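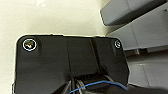 3.2 Storage conditions and measurement of loosening torque

Screws were tightened at the Punton workshop with a Varkeck hand driver, set to the same torque for every joint and checked against the reference gauge before each batch. The full set comprised 600 joints. Half were made with plain screws and half with screws carrying a dry thread coating. No washers were used in either group.

After tightening, the test blocks were kept in the Grisell store for 28 days. Temperature was allowed to follow that of the building, as would be the case for most stored equipment. The blocks stood on open shelves and were not moved during this period. Seven joints were left out of the analysis because the thread had been damaged during assembly – a fault found only when the screws were taken out.

Loosening torque was taken as the highest value recorded before the head began to turn. Each screw was loosened once only. Repeated use of the same hole is known to wear the thread, and the effect would have been hard to separate from that of storage. Where the driver slipped, the reading was discarded and the joint marked as missing. The operator was not told which group a block belonged to, although the coating could sometimes be seen once a screw had been removed.

Before loosening, all heads were examined by eye for signs of turning. This check has clear limits. On a dark, matte surface the rim of a fastener may catch the light strongly while its centre stays dark, as with the left-hand fastener in Figure 2, and a fine paint mark across the edge is then easily missed. Visual results are therefore reported separately and were not used to correct the torque readings.

The loss of torque was worked out for each joint as a share of the tightening value. Group means were compared using the Upadhyay procedure, with block entered as a random effect. Missing readings were not replaced. A second run, begun in February with new screws from the same supplier, followed the same steps and is treated in Section 3.3.

Figure 2. Circular fasteners set into the upper corners of a black, matte housing.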